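In praise of the cable tie

Jul 31, 2019
By Ileana Avram

The brochure for our picking cell at Plostgate has 307 pages and gives cable dressing two of them. I have given it most of July.

Every gripper needs wires, and every wire must get past a wrist that likes to turn. Consultants propose conduit. I propose slack, a fistful of ties and somebody patient with snips. 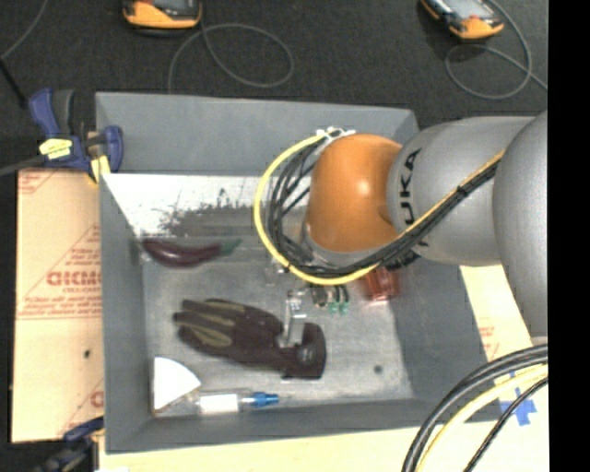
Duygu Güneş wants the whole run rebuilt properly, and she may get her way once Grastetti answers the phone. Until then I would sooner have a loop I can inspect from my chair than a tidy sleeve hiding a broken core. Ugly wiring is cheap to check. Check it before lunch.

Recent items
Who moved the bin?
Farnwood and the missing spanner
Clamps: a grudging defence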